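The Fjeld is our everyday bread basket, and it has stayed on this page longer than any other. We've changed the kitchen linens four times over and dropped a whole line of trivets (sorry to everyone who still writes in about the trivets!), but people keep wanting a plain, good-natured rectangular basket they can put rolls in and carry to the table, and so we keep stocking it.

## Fjeld Bread Basket, rectangular

**Item 261** | Honey tan | Table, counter and shelf use

If you've shopped with us at Vevport before, you may remember the Fjeld as the one by the register with the dinner napkins in it. It was meant as a bread basket from the beginning, and bread is still what I'd put in it first: a split baguette, a pile of biscuits under a cloth, garlic bread in foil if that's the kind of night you're having. But customers have taught us a lot about what else it can do. We hear about mail, seed packets, remote controls, clean dishcloths, onions, and one very long letter came from a lady in Nodham who keeps her late mother's recipe cards in hers and wanted us to know they fit two rows across.

The weave is a synthetic rattan, and I know that some of you will make a face at the word synthetic. I did too! I grew up with willow baskets and I love them, but I also remember picking little splinters out of the dinner rolls, and I remember what happened to my aunt's set after one damp summer in a pantry. The Fjeld can be rinsed in the sink and stood on its end to dry, and you can be back to filling it by supper.

### Sizes

- **Small:** holds 2 short rolls side by side, good for a breakfast tray
- **Medium:** our regular bread basket, and what most people mean when they ask for a Fjeld
- **Large:** for a family table, or a whole round loaf cut in wedges

All 3 sizes come in the same color. We tried a darker brown one April and it looked lovely in the store and gloomy on every table we put it on, so we let it go.
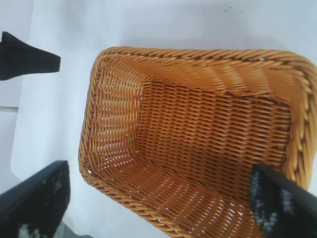
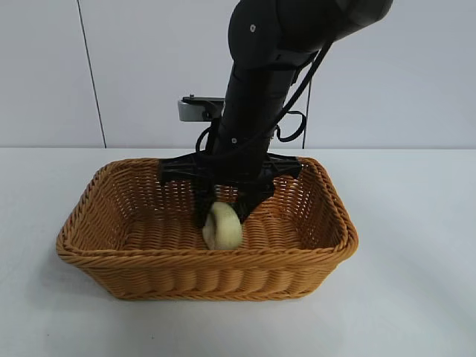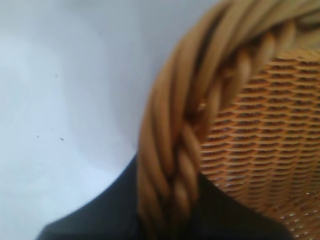

*Fjeld basket in honey tan, with the braided rim.*

### The rim

Customers bring up the rim more than anything else, so it deserves a few words of its own. It's a thick, rounded braid, twisted like a rope, and it gives you something comfortable to hold when you're passing the basket across a crowded table with one hand and holding a glass in the other. Uldis Strazds, who buys all our woven goods, turned down two earlier samples with thin rims. He carried them around the office full of oranges for a whole afternoon, and by the end of it he was so cross about his fingers that there wasn't much left to discuss.

### Lining it

You don't need a liner, but crumbs do find their way into the weave, and a cloth saves you some shaking out over the back step. Any ordinary dinner napkin will do for the small. For the medium and large we like the Fandale tea towel, laid in on the diagonal so the corners can fold back over warm bread. Please let anything straight from the oven sit on a rack for a few minutes before it goes in, and keep the basket itself well away from burners and toaster ovens.

### Washing and care

Rinse with lukewarm water and a drop of dish soap. A soft vegetable brush gets into the grooves of the braid nicely (an old toothbrush works too, and I use one at home). Shake off the extra water and let it air dry. Please don't put it in the dishwasher, even on the top rack. The heat can pull the shape out of it, and I've had to break that news to more than 53 people by now.

For butter or oil, blot first with a paper towel and then wash as usual. Flour comes off best dry.

### Ordering and returns

Baskets ship in a plain carton with paper tucked inside. If yours has been squeezed a little on the way, set it on the counter overnight with a couple of heavy cookbooks in the bottom and it should settle back. If it doesn't, write to us and we'll send another.

Unused baskets can come back for a refund or be traded for a different size. Keep your packing slip if you can, though we can usually find your order by name.

Gift wrapping is available on the small and medium. The large doesn't fit our boxes, so we tie it up with ribbon and a card, and if you tell us in the order notes what you'd like the card to say, one of us will write it out by hand.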